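Residency Diary, Robichaud Reading Room
Wednesday, evening entry

The oval table was the business of the day. Under the terms of the residency, the room is to be handed over at the end of each stay in the condition in which it was received, and the table is listed first on the handover sheet, ahead of the shelving and the chairs. I had put the matter off since the weekend. At two in the afternoon I closed the manuscript, set the telephone to silent and resolved to deal with the tabletop before supper.

The residency handbook recommends that any shared surface be cleared well before the day of departure. I have followed that recommendation at each of my earlier stays and have been glad of it, most of all at Skusteck, where a missing adapter became the subject of 4 letters. 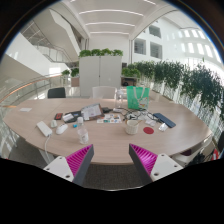
The oval table, with cables, papers and small articles.

The entries for this stay show how the surface came to be used in such a manner. The first week was devoted to correspondence, and the table served as a desk. In the second week the Zestbridge proofs arrived and required checking against the earlier printing, page by page, and everything within reach was left where it had last been put down. Meals were taken elsewhere, in accordance with the rules. Drinks were not, and I record that lapse here for completeness.

I divided the work into stages. Papers were to be considered first, then electrical items, then vessels, and finally those small articles that have no proper place. The handbook suggests starting at the center of a table and moving outward. I have always found it more practical to begin at one end and proceed to the other, and I did so again today.

The papers took longer than expected. Two letters required an answer and received one. A third, from the Fleviler office, asked whether the room would be available in October, and I have forwarded it to the residency desk, as I have no authority to reply. I then reread my own notes on the Zestbridge introduction, which was a mistake, and lost the better part of an hour to a paragraph of 1,000 words that ought to be half that length. It has been marked for cutting tomorrow.
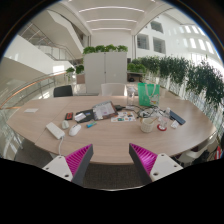

My position on cables has been set out in previous entries and has not changed. Each should be coiled separately, tied, and kept with the device it serves. A cable that cannot be matched to a device within the day should go to the front desk. The black ones had been allowed to spread out toward the right of the table, well past the open pages in their clear cover, and I treated them as a single task, to be completed without interruption. A tie was found for each of them in the supply drawer. One connector remains unidentified and has been placed in an envelope with the date of my departure written on it.

The small articles followed. I am firm that a wallet should never be left out in a shared room, and equally firm that I am the person most often at fault. The sticker sheet was a gift intended for my niece and should have been posted at the start of the month. I have put it with the outgoing mail, together with a short note of apology. The coaster belongs to the room and stays on the table. The mug of pens is mine and will travel home in a sock, as it did on the way here.

At 5 I stopped for tea and reviewed what was left. It is my habit to finish with the vessels, as these can be carried to the pantry together and washed at one time.

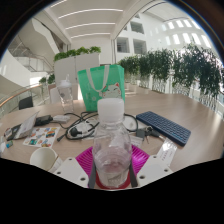 The pantry sink was in use when I arrived, and I waited in the corridor until it was free. A new notice has been posted there regarding the drying rack – articles left overnight will be removed – and I made a copy of the wording for the next resident, who may not think to look above the taps. Washing and drying were finished without incident. The cloth supplied is thin and should be replaced. I have entered a request to that effect in the house book, beneath an identical request in another hand.

The wood was wiped twice, once with a damp cloth and once with a dry one. There is a faint ring near the window end, which appears on the handover sheet from the previous stay and is therefore not chargeable to me. I have initialed the line all the same.

Supper was soup and bread, taken late. The tote bag is to be packed in the morning with the proofs at the bottom and the notebook on top, so that it can be reached on the train. The carpet has still to be swept. I have asked for the machine to be brought up after breakfast, and have been told to expect it at 9.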